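用了几个月的Didusel二指夹爪:装在自家机械臂上的使用评测 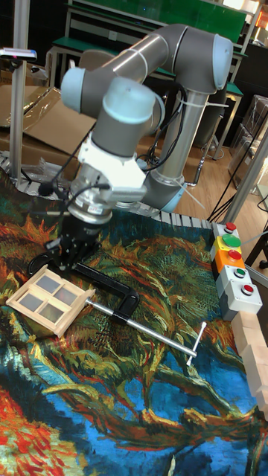 夹爪停在桌布上方,下面是小木窗模型和C型夹。

发布于2023年7月25日,星期二

先说结论:值得买,但要准备好自己做一部分工作。Didusel这款电动二指夹爪的机械部分做得扎实,软件和说明书差一截。如果你手里已经有一台协作臂,想在家里或者合用的工坊里搭一个能抓各种杂物的台子,它可以列进候选。如果你希望拆箱当天就能干活,建议再看看别家。

我的情况是这样的。机械臂是二手的,买来的时候没有任何末端工具。台子搭在Clonavmont那间合用工坊里,跟Thulani Swanepoel两个人一起弄,他管电和线,我管程序和夹具。我们从四月开始装,用到现在。夹爪是自己花钱买的,跟厂家没有关系。

一、开箱和安装

包装里有夹爪本体、一根电缆、一包螺丝和一本薄册子。册子里的安装图印得很小,法兰的孔位只标了一半,另外一半要去网站上下载。网站上的图纸版本比册子新,两边有一处定位销的直径对不上,以网站的为准。这件事我写信问过客服,隔了两天回信,说册子会改。

我们的腕部还要装一只六维力传感器,夹爪不能直接拧在法兰上,中间加了一个白色的转接支架。支架是Thulani画的,第一版太薄,夹爪一用力就能感觉到晃,第二版加厚以后好了很多。打算自己做支架的人,壁厚不要省。传感器和夹爪之间的螺丝最好上中等强度的螺纹胶,我们头一回没上,一个星期以后松了两颗。

电缆偏硬。沿着手臂走线的时候,弯到关节附近会往外拱。现在的办法是用白色扎带一段一段固定在臂上,靠近底座的地方留出一个圈,让转动的时候有余量。扎带不要拉到底,勒得太紧,转几天以后外皮会起印子。原配电缆的长度对小型臂是够的,臂再长一点就得另买延长线,延长线的价格偏高。

二、夹指

黑色的金属夹指,带棱角,指尖比较窄。窄指尖的好处是能伸进零件之间的缝里,抓薄板、框条一类的东西很方便。桌上那个四格的小木窗模型,斜着放也能从边框上夹起来,夹口不用对得特别准。

缺点在圆的和滑的东西上。C型夹的长螺杆是我们试得最多的一件,银色的金属杆,表面光,夹指又是平的,夹住以后容易绕着杆转。夹在弯的那一头稳一些,但整件重心偏,抬起来以后会往下坠,要把夹持力调高。调高以后没有再掉过,不过换回木头件的时候一定记得调回来。我忘过一次,一块浅色木块上压出两道印子。

后来我们在指面上贴了薄橡胶片,圆杆的情况改善明显。橡胶片是Gurneck的,背面带胶,剪成合适的大小就能用,大概一个月换一次。厂家有原装的软指垫,没有买,价钱不合适。写下面这些评价时用的都是没贴胶片的状态。

三、控制和手感

夹持力分档调节,我们常用的是第5档。低档位抓小木块足够,高档位留给金属件。开合速度比我预想的慢,连续抓放一排木块的时候能感觉到在等它。厂家的设置软件里可以调快,但调到最快以后闭合时有轻微的撞击,力传感器的读数上看得很清楚。现在折中用中间偏快的一档。

位置反馈可靠。夹到东西和夹空,反馈值分得开,程序里拿它来判断有没有抓到,误判很少。我做过一次简单的记录,从早到晚重复抓同一块木头,抓了57次,判断错的有2次,都是木块歪在指尖上,只夹住一个角。这样的结果对我们够用了。

按按钮是另外一项测试。台子右边竖着摞了一列按钮盒,红的绿的都有,外壳颜色也不一样。按的时候把夹指闭合,用指尖去顶。大的绿色按钮很容易,小的那几个对位置要求高,偏一点就顶到外壳上。夹爪本身刚性好,顶的时候不会歪,位置偏主要是我们标定的问题,不怪它。需要提醒的是闭合状态下指尖的棱角比较利,按塑料按钮久了会留划痕,贴胶片或者套一个软帽都可以解决。

四、软件和文档

这是整个产品里最弱的部分。设置软件的界面翻译得很生硬,同一个参数在两个页面上叫法不同。保存配置之后要重新上电才生效,手册里没有写,我们为这个耽误了一个下午。

通讯协议的文档倒是写得完整,寄存器表一条一条都有说明,自己写驱动不难。Brendan Dunne之前在论坛上发过一份接口代码,我拿来改了改就能用,省了不少时间。厂家自带的示例程序反而跑不起来,缺一个库文件。固件升级过一次,过程顺利,升级后低速时的轻微抖动没有了。

错误提示也要说一句。夹爪过载之后只亮灯,软件里显示的是一个代码,要翻到手册最后几页去查。代码表有两处跟实际情况不符。

五、跟别家的比较

买之前借过Jarlath Fahy那只Bouzid的夹爪试了几天。Bouzid的软件好用得多,装上就能动,说明书也清楚。但它的指尖宽,抓窗框这类细的东西要换指,换一次拧四颗螺丝。同样抓金属件,Didusel的力气大一些,外壳也更结实。价钱上Didusel便宜,便宜的部分差不多就是软件上少做的那些。

Tegwen Kneath在工坊里用的是气动夹爪,开合快,抓得也牢,可是要拉气管,旁边还得放一台气泵。我们的台子离墙远,不想再加管子,就没有考虑。只做单一工件、又有现成气源的话,气动的更划算。

六、台面方面的一点经验

严格说不属于夹爪的评测,但跟使用有关,一并写下。

台面我们铺了一块印花桌布,图案是油画那种卷曲的笔触,颜色很浓,橙、红、黄、蓝、绿都有。最早用的是素色垫子,视觉识别在上面很顺,换个背景就不行。换成花布以后识别率先掉了一截,重新采了数据再训练,慢慢补了回来。布的另一个好处是有点厚度,夹指下探多了不至于直接磕在硬面上。坏处是会被指尖带起来,尤其夹薄件的时候,夹住东西的同时也夹住一点布。下探高度要比硬台面上留得多一点,布边也要压好。

台子两侧立了铝型材立柱,传感器和线都可以往上固定。型材买长一点,以后加东西方便。

七、优点和缺点

优点:
夹指刚性好,窄指尖适合抓细薄零件。
位置反馈准,可以直接用来判断有没有夹到。
外壳结实,用到现在没有松动的地方。
协议文档完整。

缺点:
圆杆类零件容易打转,基本上要自己加胶片。
电缆硬,延长线贵。
设置软件难用,示例程序有缺失。
纸质手册和网站图纸不一致。

八、适合谁

会写一点程序、愿意自己做转接件的人,用它没有大问题。教学用或者给完全没接触过的人用,我会推荐Bouzid。工坊里的Tadhg Ó Dubhghaill也在考虑买一只装在他那台小臂上,我给他的建议是先量好法兰,再下载网站上的新图纸,延长线跟夹爪一起订,分开订要多付一次运费。

保养方面目前只做过清灰和检查螺丝。导轨要不要加油,手册上写的是视使用情况而定,没有给出周期。我又写信去问了,收到答复以后会补在评论区。

评分:机械部分五分,软件两分,总体四分。满分五分。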